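Wrist camera recalibration on the Molefe arm

The hand-eye calibration on the Molefe had drifted again by December, so I redid it from scratch and kept notes this time. The symptom was a consistent 3 mm offset to the left on every grasp, worse at full reach. A random error would have sent me to the gripper. A constant one points to the camera bracket.

The bracket is held by two M3 screws into an aluminum plate. One of them had backed out a quarter turn. I removed both, cleaned the threads, applied medium threadlocker and tightened them evenly. Radoslava Murín suggested a split washer as well, but there is no clearance for one under the cable clip.

Next, the cable. It had been routed tight around joint 5, and at the end of the travel it pulled on the connector. I added a service loop and moved the tie back toward the elbow. Jog the joint through its whole range by hand before closing the clip.

For the calibration itself I take 9 poses of the printed target, tilted in different directions, with the arm stopped for 800 ms before each capture. With a shorter wait the arm is still ringing slightly and the residuals double. The Sekgate controller reports "in position" well before the arm has settled - ignore that flag. 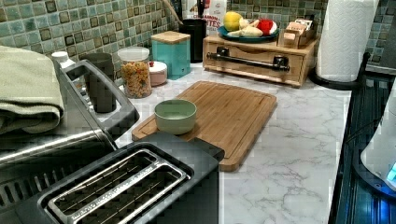
Exposure is the other setting worth fixing by hand. Auto exposure hunts when a glossy black surface and a pale counter share the view, and the depth values along the edges go with it. I lock it low enough that white marble doesn't clip, then accept some noise in the dark areas.

After saving the new transform I ran 200 touch-offs against a fixed pin. The worst was 0.9 mm out and there was no bias to the left. The old file is kept under its month in case I have to roll back.

Still open: the threadlocker needs checking after a few weeks of running, and the joint 5 cover has a hairline crack that I have only taped.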